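Te Moana Guest House - Linen and Uniforms Helpdesk
Ticket 200: Staff T-shirts will not stay folded
Opened: October 20, 2018
Raised by: Renato Troncoso
Priority: Low (raised by me to Medium, lowered again by somebody else)

Problem as reported
The blue staff T-shirts go on the shelf as neat rectangles and come off it as a heap. The Rasel folding sheet taped inside the cupboard door was followed to the letter, including the letter that is upside down.

Log entry 1
Checked the shirt first. No fault with the garment. It had been picked up sideways, with a sleeve out to the right, and the sheet assumes you are holding it by the shoulders. Everything after step one was therefore a fold in the wrong direction - done very carefully, I should add.

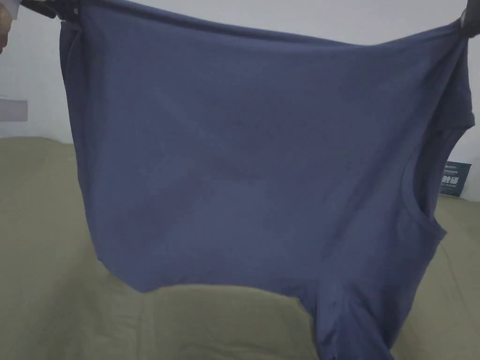
Does it matter which way the shirt is turned before folding?
Start with the neck at the top and the hem nearest you. The sleeves then fold in to the middle and the bottom comes up to meet the collar.

Log entry 2
Tried folding in mid-air, as recommended by Sutix in their laundry leaflet. Result: a scarf. Went back to a flat surface. The green one does the job, though it has a bit of give in it and the cloth likes to ruck up at one side while you are busy smoothing the other. Flatten the far corner before touching the sleeves.

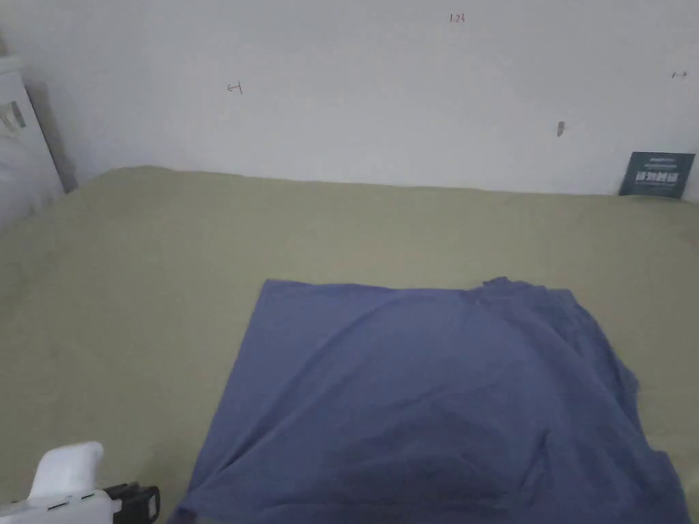 Resolution
1. Lay the shirt face down and smooth from the middle outwards.
2. Fold each side in, sleeve included.
3. Fold up from the hem, twice.
4. Stack no more than 6 to a pile. The pile of 19 was ambitious.

Status: Closed. Reopened by Renato, who has found the polo shirts. Carried over to November.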